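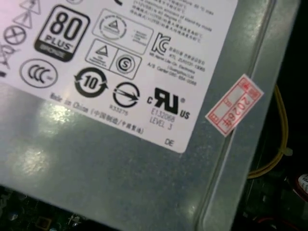 Figure 3. Certification label on a power supply unit.

4.2 Gifts and declarations in the municipal office

The code of Flurkham dates from 1925 and was revised 2 times. It obliges each public employee to declare any gift from a supplier. We read 121 declarations and compared them with the purchase records of the same period.
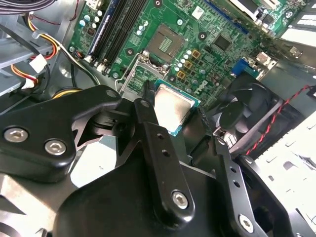 Photo: Svenja Bauerfeind

In most declarations the value of the gift is missing. The form has a field for it, but the field is optional, and the office accepts the form also when it is empty. In six cases the employee who declared the gift later signed a contract with the same supplier. We do not claim that

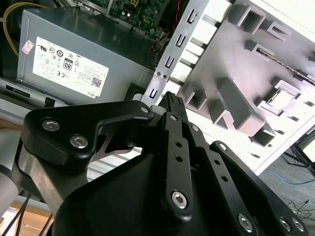 these contracts were improper. The records only show that no second person was asked to review them, although the code of Flurkham requires this in its section on conflict of interest. In Isen, the same review is done before the signature.

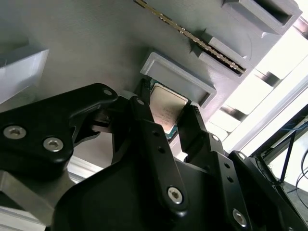 Wulan Setiawan objected to this comparison, saying that Isen has a separate ethics officer and Flurkham does not, so the duty falls there on the head of each department. We accept this point and return to it in Section 5.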